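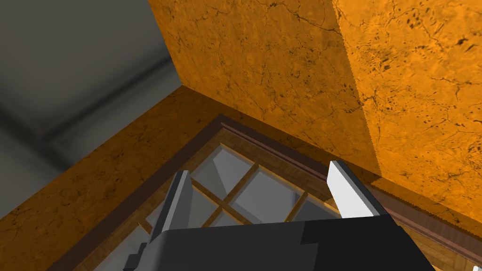
自己做的夹爪，电机断电以后还夹得住东西吗？

这要看传动。丝杠或者蜗轮的能夹住，断电也推不回去；普通齿条和连杆的会松，东西重一点就直接掉，得另外加弹簧或者刹车。

上面这个问题这个月在列表里冒出来好几回，我先放在最前面，省得大家往下翻。下面是正式回复，比较长，泡杯茶再看吧（我写的时候已经喝掉一壶了）。

发件人：Astcombe 共享车间邮件列表
主题：Re: [桌面机械臂] 夹爪张不到位，还有仿真跟实物对不上

先说声不好意思，回得慢，这几天车间的激光切割机排队排得厉害，我一直在等板子，等着等着就把邮件忘了。你的问题我从头到尾看了两遍，有几个我刚好全踩过，有几个我也没弄明白，只能说说我的猜法。我就在你的原文里一段一段插着回了，别嫌乱！

2020年7月30日，列表成员写道：

> 各位好，我在家里搭一条桌面机械臂，底座和大臂都是 Astcombe
> 那边的激光切割机切的，夹爪是自己画的平行夹爪，两片手指，齿条
> 传动，舵机用的 Kandex 最便宜的那款。控制板是 Predholm，仿真用
> Gouveia，场景是我自己搭的。
>
> 第一个问题：夹爪设计的开口是 44 毫米，装好以后怎么都张不到，
> 差一截就卡住，舵机嗡嗡响。手动掰是可以掰开的。是不是舵机行程
> 不够？

我猜跟舵机没多大关系。你说手动掰得开，那机构本身的行程就是够的，问题多半在齿条入口那一段。我第一版也这样，嗡嗡嗡响得我家猫都搬到别的房间去睡了。后来拆开看，齿条的端头切得太方，滑到头的时候棱角顶在导槽的台阶上，手掰的时候力气大，一下就过去了，舵机那点力气过不去，就在那儿干较劲。

先做一件事：把舵机臂卸下来，用手指头轻轻推一片手指，从头推到尾，感觉哪里涩。要用很小的力，跟推一张扑克牌差不多，别使劲，一使劲什么都感觉不出来了。涩的位置拿铅笔在导槽边上画一道，再反方向推一遍，看涩的地方是不是同一处。如果是同一处，就是那里有毛刺或者台阶，砂纸磨一磨；如果两个方向不在同一处，那是手指在导槽里歪了，得看你导槽留了多少间隙。

还有就是舵机中位。便宜舵机花键的齿比较粗，你把舵机臂往上一套，差一个齿，角度就偏出去不少，于是一边行程富余，一边行程不够，看起来就是“张不到位”。我的办法是先通电让它走到中间，手指也用手摆到中间，也就是每片离中线的距离一样，然后再套舵机臂。差那么一点套不上的时候，别硬拧舵机，在程序里把中位挪一点就好了。

对了，嗡嗡响的时候赶紧断电。Kandex 那款堵转一会儿壳子就烫手了，我烧过一只，那个味道在屋里留了好几天，家里人意见很大。

> 第二个问题：两片手指是不是一定要做成一样的？我有一片是 3D 打印
> 的，另一片想用别的材料试试。怕受力不一样会夹歪。

不用做成一样的呀！颜色材料都随便，我现在仿真里那副就是一片深灰一片白，故意的，看截图的时候一眼就能分出左右，不然夹爪一转过去我就晕了，左指令发给右手指这种事我干过不止一回。

受力方面，平行夹爪两片手指是同一个齿轮带着走的，硬的那片和软的那片受的力一样大，区别是软的会弯。弯了以后指尖先让开，东西就往软的那一侧偏。夹轻的小东西看不出来，夹一瓶胶水就很明显了。你要是只在乎抓起来，不在乎位置，那就随它去；你要是还想把东西放进一个孔里，那软的那片背后得加一条筋。筋加在背面，别加在夹持面那边，我犯过这个傻，加完以后开口小了一圈，又回去重切。

指尖可以贴点东西。自行车内胎剪一条，双面胶贴上去，摩擦力好得不得了，而且旧内胎到处都能捡到。热熔胶也有人用，我不太喜欢，天热了会变滑（也可能是我买的胶棒不好）。

> 第三个问题，也是最头疼的：Gouveia 里跑得好好的动作，放到实物
> 上就偏。仿真里指尖刚好停在目标上方，实物总是低一点，有一次
> 直接戳到桌面。我查了坐标，数是一样的。

欢迎加入戳桌面俱乐部 :) 我的桌面上有个坑，现在拿来放螺丝挺好用的。

坐标一样，实物低，多半是臂自己往下垂了。仿真里的杆件是绝对硬的，关节也没有旷量，你叫它停哪儿它就停哪儿；家里切的板子，再加上便宜舵机的齿轮间隙，臂伸得越远垂得越多。你可以这么验证：让臂收得很近，去碰一个已知高度的东西，记下偏差；再让它伸到最远，碰同样高度的东西。如果近处基本准、远处明显低，那就是下垂，跟你的代码没关系，可以先放过代码了，我知道你肯定已经改了一晚上。

如果近处远处都低，而且低得一样多，那就看看仿真里手指的长度填的是哪个数。我那次就是改了手指，仿真模型忘了换，旧手指比新的短 22 毫米，然后就……你懂的，坑就是那时候来的。从那以后我给自己定了个规矩，实物上动了任何一片板，当天就去改模型，哪怕只是改个占位的方块也要改。模型粗一点没关系，我的夹爪在仿真里也就是个黑盒子加两片板，外形跟真的差得远，可是指尖到法兰的距离我量了又量，那个数是对的。

治下垂的土办法有几个。大臂那一节的重量能减就减，电机尽量往底座挪，靠连杆把力传上去；肩关节加根拉簧，把臂的重量托住一部分，舵机也会凉快很多。弹簧我是从旧台灯上拆的，力道刚刚好，纯属运气。再不行就在软件里补偿，按伸出的距离加一点高度，量几个点连成线就够用，别一上来就做很复杂的模型，那个便宜舵机今天和明天的间隙都不一样，算得再细也没用。

> 第四，仿真的场景要做到多细？我看有人把房间的墙、窗、木纹全搭
> 出来了，我现在就一个灰平面加几个方块。值得花那个时间吗？

看你要不要用摄像头。

如果你只练动作，路径规划啊、碰撞啊、夹爪开合的时序啊，灰平面加方块完全够，机械臂又不看风景。碰撞体做对就行，窗框、桌沿这些会碰到的地方，尺寸要准，贴图一点都不重要。

如果你打算用图像找目标，那背景就有讲究了。我最早也是灰平面，识别程序在仿真里表现得神气极了，拿到实物上一塌糊涂，原因很简单，它从来没见过乱七八糟的背景，木纹都能让它糊涂半天。后来我往场景里加纹理，橙色带裂纹的墙面、木窗框、带格子的玻璃，这些都加过，怎么花怎么来。尤其是格子，斜着看过去线条特别多，很考验程序。你要是只有时间加一样东西，我建议先加一块有重复线条的，格子、百叶、地砖都可以，再考虑颜色。

半透明的东西要小心。Gouveia 的默认渲染里，玻璃看着是那么回事，深度数据就不一定了，有时候它给你玻璃后面的距离，有时候给你玻璃表面的，我到现在也没摸清规律，有谁知道的话麻烦讲讲！我目前的处理比较粗暴，把玻璃那块区域单独标出来，深度一律不信，只用彩色图。实物上我更干脆，碰到玻璃的活儿先不让它干。

视角也值得多花点工夫。很多人（包括以前的我）就在正前方放一个固定的虚拟相机，看全局是舒服，可到了夹取那一下，夹爪自己把目标挡得严严实实。我后来改成装在手腕上，从夹爪后面往前看，两片手指和指缝里的东西都在画面里，对准的时候方便多了。缺点是画面下半部分老被夹爪占着，识别程序有时会把自己的手指当成障碍物，所以记得把夹爪那块遮罩掉。遮罩要跟着开合变，我偷懒用了最大张开时的那一块，凑合能用，代价是指尖旁边的小零件它看不见。

光照我也顺便说一句。仿真的阴影边缘太干净，家里的台灯可不是那么照的。每跑一轮就把灯的位置随机挪一挪，亮度也变一变，这个改起来几行就够，效果比我折腾贴图那些天都明显。

> 第五，Predholm 板子的记录功能大家开着吗？我开了以后动作一顿
> 一顿的，关了就顺了，可是关了又没有数据看。

开着，但是别让它每条都往串口吐。顿就顿在串口上，它吐一条要等一下，动作循环也跟着等。改成先存在板子的内存里，一个动作做完再一次倒出来就顺了。内存放不了很长的动作，我上次有一段存到将近 2,377 条的时候满了，后面的直接丢掉，也不报错，我对着少了半截的曲线看了老半天，还以为臂在半路上睡着了。现在我会在开头打一个标记，结尾再打一个，倒出来先看结尾标记在不在，不在就说明溢出了，那份数据扔掉重来。

还有，记录的时候把指令位置和当前电流一起存，光存指令没什么意思。便宜舵机没有位置反馈，电流是唯一能告诉你夹没夹到东西的线索。夹空的时候电流一路平平的，到头才跳一下；夹到东西会提前跳。我就拿这个当“夹到了”的信号用，准头嘛，硬东西挺好，海绵就完全抓瞎，它软绵绵地压下去，电流慢慢爬，程序一直觉得还没碰到，直到把海绵压成一张饼。

> 最后问一下供电，我现在舵机和板子是同一个电源，有时候夹爪一
> 动，板子就重启。

分开！舵机一路，板子一路，地线接在一起。地线忘了接的话舵机会自己抽风乱转，很吓人，手别放在旁边。舵机那一路靠近插头的地方并一个大点的电解电容，正负别接反。急停开关断舵机那一路就可以了，板子留着电，这样停下来以后日志还在，能看到停之前在做什么。开头那个断电夹不夹得住的问题，跟这个是连着的：你的是齿条，急停一拍手指就松，夹着的东西会掉，所以试重东西的时候下面垫块毛巾，别拿杯子练手。

我原来打算把自己的改成小丝杠，零件都买了，慢是慢一点，可断电不松手这一点太诱人了。结果画到一半发现丝杠那一头会顶到手腕的舵机，要么把整个爪子加长，要么把手腕转个方向，两个都不想干，图纸就这么搁着了。谁在家里做过丝杠的平行夹爪，尺寸又不大的，图发我看看行不行？手画的拍一张也可以，我不挑。

另外问一句，Astcombe 的激光切割机最近切厚板是不是切不透？我上周切的那批手指，背面都还连着一层，得拿刀一片片划开，边缘毛得很。前一位用的人好像调过焦距，架子上的对焦块也换了地方，我找了半天，在放砂纸的抽屉里。用完放回机器右边那个钩子上吧，谢谢谢谢。

差点漏了一个。你原文里没问，但是看你贴的接线说明，肩关节那根线是从外侧绕过去的，臂转到底的时候会被拽住。留一个松松的弯，用扎带固定在转轴旁边，越靠近转轴线动得越少。扎带别勒太死，我有一根就是被勒断的，外皮好好的，里面断了，时通时不通，查这种毛病真的能把人查哭。

你先试第一个和最后一个吧，推手指找涩点，还有把电源分开，这两样不花钱，当晚就能弄完。下垂那个等你量了近处和远处的数再说，量完贴上来，我也想看看跟我的差多少。仿真场景的文件我整理好了放到列表的共享目录里，贴图比较大，下载慢一点别着急，命名也有点乱，凡是名字里带“旧”的都不要用。

先写到这儿，板子切好了，我得去拿。

--
Astcombe 共享车间 · 桌面机械臂小组
回复本邮件会发给列表全体成员，只想回给作者本人请另写收件地址。

同一列表的近期主题

[桌面机械臂] 自行车内胎做指尖垫，贴哪一面
[桌面机械臂] Gouveia 里的玻璃深度，有没有人摸清楚了
[供电] 舵机一动板子就重启，老问题合集
[求图] 小尺寸丝杠平行夹爪
[激光切割] 厚板切不透，对焦块请放回原处
[转让] Kandex 舵机若干，其中一只会嗡嗡响

本站使用 Cookie 来记住您的登录状态和列表显示方式。继续浏览即表示您同意我们使用 Cookie。

联系列表管理 | 订阅设置 | 退订 | © Astcombe 共享车间 | 返回顶部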